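Hello from the Pirville end of the building! I got roped into writing the floor news again, so you get my version of how the Grasora changeover is going. Grab a coffee, it's a long one.

For anybody who started after May: we're the remote desk. Mundex looks after furnished rental homes, and our job is steering the arms that do the small tidying jobs between guests. Up until this fall every one of us drove by hand for the whole shift, thumbs on the controllers, shoulders up by our ears. Now Grasora does the easy travel by itself and we step in for the fiddly parts. Before any of it goes near a real home we run it in the practice living room on the simulator, and that's where I've been spending my days (my nephew thinks I play video games for a living, and I've stopped arguing).

The living room is the one everybody has opinions about. Big black screen, red armchairs, pale floor, that little grid all over the walls. Getting in close to the dark stuff is the part I still want my own hands on. On a wide view I can judge a gap just fine, but once the gripper is right up by something black I lose all sense of how far away I am, and so does everybody else I've asked. Shahab Bakhtiari on the early shift says he goes by the wall grid. I tried it for a week and he's right, it helps a lot, so long as you've still got some wall to look at!

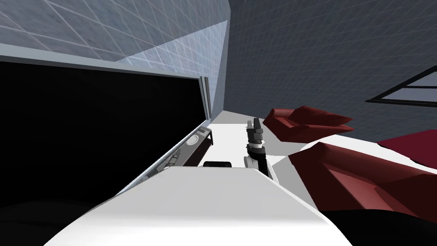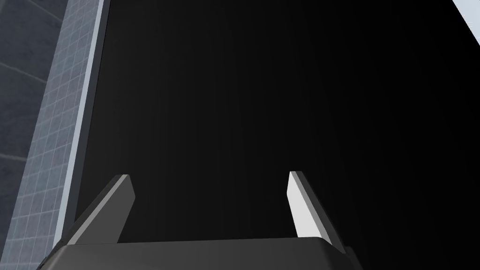 *The practice living room on the simulator, gripper open and nothing in it either time.*

So what has changed for us? The shifts, for one. We used to have 9 people driving at once and now it's fewer than that on the arms, with two of us on what the schedule calls "review." Review means you watch the runs Grasora did without you and mark the spots where you would've gone slower. I thought I'd hate it. I kind of like it, except after lunch, when it is very, very hard to stay awake. I've asked if we can split review into shorter blocks and the answer so far is "we'll look at it," so please back me up on that one if you feel the same.

My wrists are better, I'll say that. I used to go home and not want to open a jar. On the other hand I can feel myself getting rusty, and taking over in the middle of a move somebody else started (even if the somebody is software) is a different skill from driving the whole thing. You get handed an arm that's already halfway to wherever it was headed and you need a second to figure out what it was up to. Three of us have asked for more takeover practice, and Vahidi, who are doing our training, have agreed to add a session in the new year. Sign-up sheet is by the microwave.

The pay question came up at the last floor meeting too. Review hours count the same as driving hours. I asked twice and got the same answer both times, so if your stub says different, go see payroll and bring the stub with you.

Oh, and whoever keeps raising the chair at station two, I'm short, please put it back down when you leave.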